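Ata da reunião do clube de leitura Grostine, 07/12/2024

Oi, gente! Quem escreve sou eu de novo, porque perdi no sorteio. Começamos pelo romance do mês, Manton: metade adorou, a outra metade parou na página 56 (eu incluída, confesso).

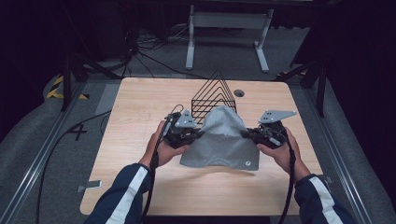 Passamos então à feira de trocas de janeiro. O Everett quer levar 100 livros e eu acho muito, mas enfim, ele carrega! Para a nossa banca ficou aprovado um pano cinza liso, com um logotipo branco redondo e pequeno perto do canto, bem discreto. A Mamta faz os cartazes e a livraria Sawatzky empresta duas estantes.

Depois veio a mesa. Ninguém quis toalha comprida, e eu apoiei na hora, seria um pecado esconder a madeira.

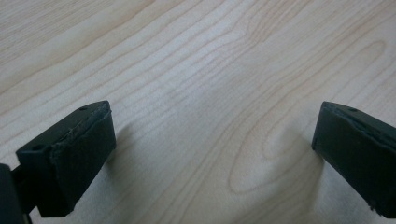 Tampo de madeira clara, com os veios à mostra.

Próxima leitura: Zandetar, por 46 reais no sebo. Discutimos se dá para ler tudo até a feira, e eu defendi que sim (são capítulos curtinhos!).

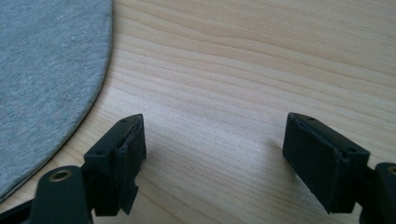 Mamta Chaturvedi pediu que constasse em ata que acha o prazo apertado e prefere dividir o livro em dois encontros. Votamos e ela ganhou. Eu levo o bolo.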